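Tumdale Course Notes
Unit 7: Teaching Two-Handed Tasks by Remote Control

Reading before the session: Unit 6, sections on joint limits and wrist frames. Bring the Fiadzo lab sheet with your pair number filled in.

7.1 Two ways to show a task

A demonstration is a recorded run of a task in which a person supplies the motion and the robot supplies the body. In hand guiding, the operator holds the arm and moves it through the task. The joints are set to a low-stiffness mode, and the joint angles are logged as they change. In remote control, the operator moves a separate input device, and the arms follow.

Hand guiding is quick to set up and gives smooth paths for one arm. It is a poor fit for two arms with multi-finger hands. One person cannot hold both wrists and also set the fingers, and the operator's own body blocks the cameras. All work in this unit is therefore done by remote control, using the Sturisora gloves for the fingers and the wrist trackers for the arms.

7.2 Soft and thin objects

Rigid parts have a pose: three numbers for position, three for rotation. A cable or a thread has no single pose. Its shape depends on where it is held, where it rests and how it was last put down. Two runs of the same task will not start from the same state even if the operator tries to make them match.

The handling tasks in this unit use cable and thread on a tabletop, with one hand often holding while the other approaches. In the cable task the right hand takes the connector end and keeps it low, close to the table, while the left hand stays free.
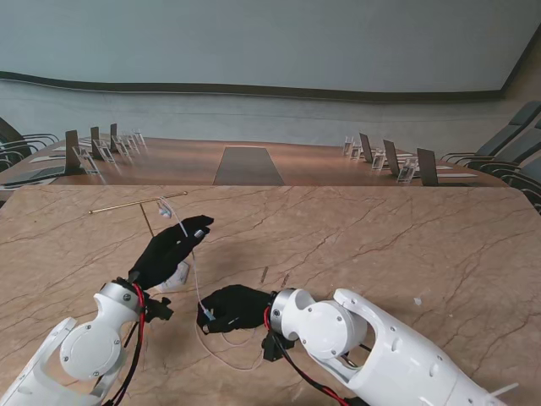 The operator should decide which hand is the holding hand before the run starts and keep that role until a planned exchange. Changing roles in the middle of a reach gives the policy two conflicting examples for nearly the same input. If a change is needed, return both arms to a clear position first, then start the run again.

Slack also matters. A cable pulled tight transmits force from one end to the other, and a small wrist motion can drag whatever is attached to it. Leave enough slack that the free end does not move when the holding hand does.

7.3 What is recorded

Each run is stored as a Raruron log. One log holds:

Joint positions for both arms
Finger commands for both hands
Finger positions as reached
Video from the fixed camera
Operator marks (start, contact, exchange, release, stop)

Commands and reached positions are stored separately. When fingers close on a thin object, the commanded position goes past the point where the fingers stop, and the difference between the two is a rough measure of grip effort. Logs that keep only the reached position lose this. A policy trained on them tends to close the fingers to the right place and then hold with too little force.

The log is limited to 300 seconds. A run that reaches the limit is closed by the software and marked incomplete.

7.4 Bringing the hands together

The thread task requires both hands to work at the same point. The main sources of error are listed in the lab sheet; two need comment.

Depth. From a fixed view, fingertips that look as if they touch may be separated along the line of sight. Use the second monitor view before closing the fingers.

Tracker drift. Each wrist tracker drifts on its own, so the error between the hands can be larger than the error of either one. Reset both trackers before every run — not only after a failed one.
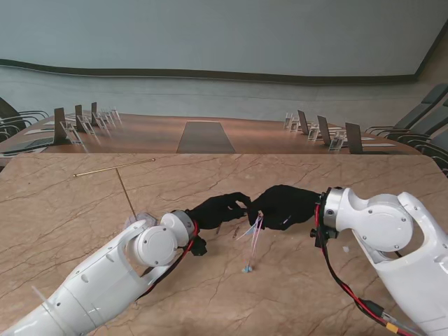
Photo: Tumdale course archive

Approach with one hand at a time. Bring the first hand to the work point and stop. Bring the second hand in along a straight line at low speed. Closing both hands on the same point at once doubles the relative speed and leaves little time to correct.

7.5 Keeping and rejecting runs

The reference set for this unit contains 272 accepted runs. A further 18 are kept in a separate folder as rejected examples. Review the rejected folder first. Reject a run if a tracker was lost, if an operator mark is missing, or if the arms touched each other. Do not reject a run only for being slow, or for a regrasp that was completed. Recoveries are useful training data — they cover states that clean runs never reach.

7.6 Lab work

Record seven runs of the cable task and seven of the thread task. Swap operators after each run. Plot commanded against reached position for one index finger in one run of each task, and mark the contact point on both plots. Submit the logs and plots together, with the pair number in the folder name.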